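Home | Talks | Shop Notes | Newsletter | Contact

Print this page | E-mail this to a friend

Speaker notes: Selling hair care when you're very small

Okay, breathe. Say hi, thank Noémie Hoarau for the invitation, and ask if the back row can hear me.

1. How Prilar got going

Start with the kitchen. I was mixing a shea and castor scalp balm for my sister, she gave a jar to her stylist, and the stylist wanted 5 more by the end of July. I had no label! (I wrote on masking tape, tell them that.) The first full year I sold 661 jars, nearly all through salons.

2. Stylists are your sales force

Slow down here, it's the part people ask me about later. I gave three salons free jars and a short lesson on sectioning and massaging it in. Tradetti, over on the canal side, reordered first and still buys every month. Sylvain Lecomte runs the chairs there and he told me flat out that my lid was awful with greasy hands. He was right, so I changed it.

3. Pricing, ugh

Own up to the mistake. I charged so little that one shipment of Drirus jars with cracked rims wiped out my profit for the season. Mention the seven weeks I spent waiting on replacements. Take questions on wholesale here if hands go up, otherwise keep moving.

4. Getting your name on a wall

Salon owners love something framed by the mirror, so talk about the before-and-after portraits we did with Tanguy, and how clients would point at one and say "I want that."

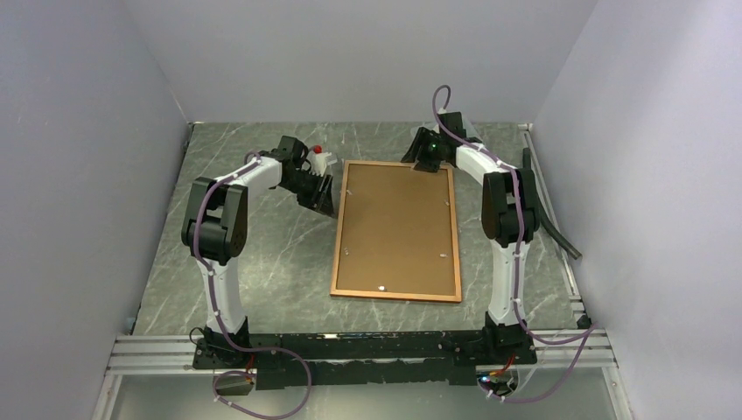
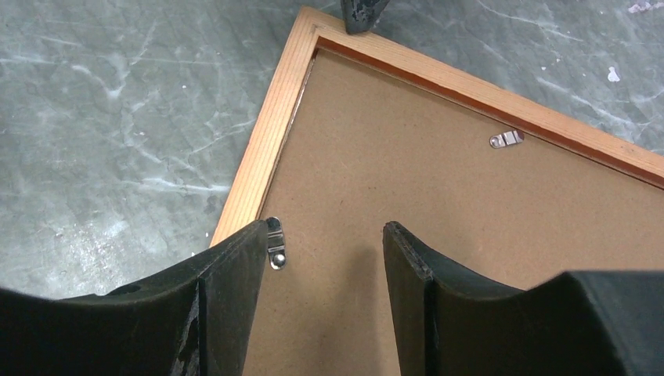 A frame laid flat, with its brown backing board. 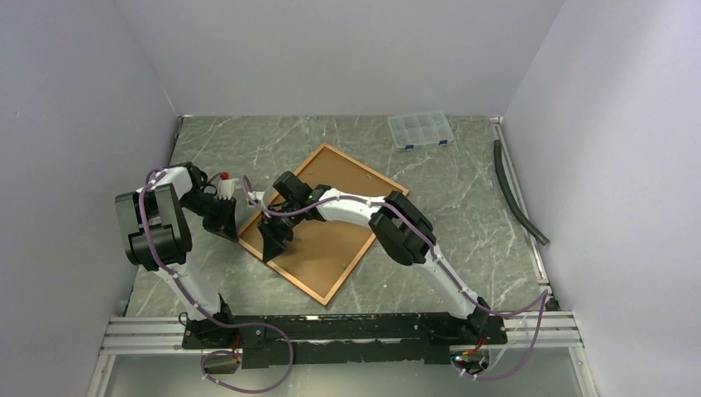

5. Questions and the sample table

Remind everyone the unscented balm is on the left. Read the ingredients out loud for anyone with a nut allergy. Order sheets go in the blue folder, and I need my pens back!

Print this page | E-mail this to a friend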